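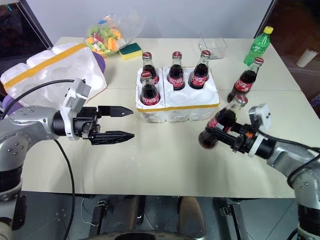 Four in the foam, two still to go.

I have opinions about glass Coke bottles, and most of them come down to the fact that glass Coke bottles are heavy and want to be broken. A can forgives you. A glass bottle waits until you're on the stairs.

So I've become a foam person. I didn't plan on it. I paid 470 for a desk from Flernside in March and kept the packing, and then I kept the packing from everything else, and now there's a shelf of white blocks that my friend Gerrit Mahlangu calls the glacier. He can laugh. His last batch of bottles traveled in a beach towel, and the towel still smells like syrup.

The carrier is two foam blocks with yellow tape along the front. It has six round wells in two rows, and a glass bottle sits in one about as well as an egg sits in a carton. I fill the back row first. Do the front first and you spend the rest of the job reaching over bottle necks, knocking caps and saying things.
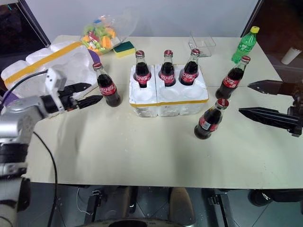 Issue 4

Three across the back, nothing in front yet, and the other three bottles standing around the table like guests who haven't been told where to sit. One of them has its barcode sticker showing on the label. I turn those to the back when I'm feeling fussy. The labels are the Chinese ones, white lettering on red, and I think they're handsomer than ours.

The big foam piece at the back with the tape running across it on the diagonal is from the glacier too. I have no use for it. The sponge next to the plastic bag at least has a career. I should also find a use for that clear box, or admit that it's an empty box and move on.

Gerrit wants to know if I'd do a carrier for his Majimbun jars. They're wider than the bottles, so I'd need new foam. He has offered me the towel.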